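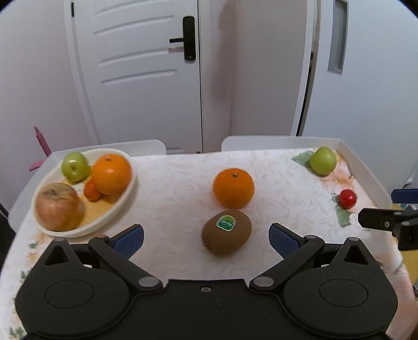

# Fruit storage trial, Wellbridge workroom

Sun 28 May

## Purpose of entry

This entry records the state of the storage trial at the midpoint and sets out the changes agreed for the second half. It should be read together with the December entry, which describes the original cabinet layout and the reasons the Hartley building was ruled out as a site.

## Cabinet conditions

Cabinet A was held at the set temperature for the whole period. Cabinet B drifted upward twice, both times overnight, and the door seal is the likely cause. The lower corner on the hinge side no longer sits flat. A replacement seal has been requested from Ballden. Until it arrives, the door is to be latched and then pressed at the lower corner, and the reading checked again after 8 minutes.

Relative humidity in Cabinet A is set to 80 percent. The Dririk logger agrees with the wet-bulb reading when it sits on the middle shelf. On the top shelf it reads low, and the top shelf figures from the first part of the trial should not be used in the summary. They have been left in the log and marked.

## Kiwi

Firmness is falling more slowly than expected in Cabinet A. Fruit from the lower trays is consistently firmer than fruit from the upper trays, which agrees with the airflow problem noted in December. Trays will be rotated from now on, top to bottom, at each weekly check.

Skin shrivel at the stem end remains the first visible sign of water loss. It is easy to miss on fruit that still feels sound. Staff scoring by eye should turn each fruit fully and use the side lamp, and should not score by ceiling light alone.

No kiwi is to be stored in the same cabinet as apples, including apples in closed bags. One paper sack was left in Cabinet B over a weekend and the adjacent tray softened noticeably. Those results are excluded.

## Oranges

Weight loss is steady and unremarkable. The heaviest fruit in the set was 173 g at this check. Rind condition is good apart from slight pitting on fruit kept nearest the cooling plate. A sheet of corrugated card has been placed between the plate and the tray, and the pitting will be scored separately at the next check.

Juice yield has not been measured. The press is still at Hartley and the fitting for the small cone is missing. If it cannot be found, yield will be dropped from the protocol and the report amended.

## Weighing procedure

The balance must stand for 60 minutes after being switched on. Several early readings were taken too soon and show a clear upward creep across the session. The corrected procedure is posted beside the balance. Fruit is to be wiped with a dry cloth before weighing, and sticker labels are to be left on throughout, so that their weight cancels.

## Open items

- Fit the new seal to Cabinet B and repeat the overnight temperature run.
- Move the logger permanently to the middle shelf.
- Ask Wellbridge stores for more tray liners of the same type. The thinner ones tear when damp.
- Decide whether the taste panel goes ahead. The score sheet still uses the old five-point scale and needs revision first.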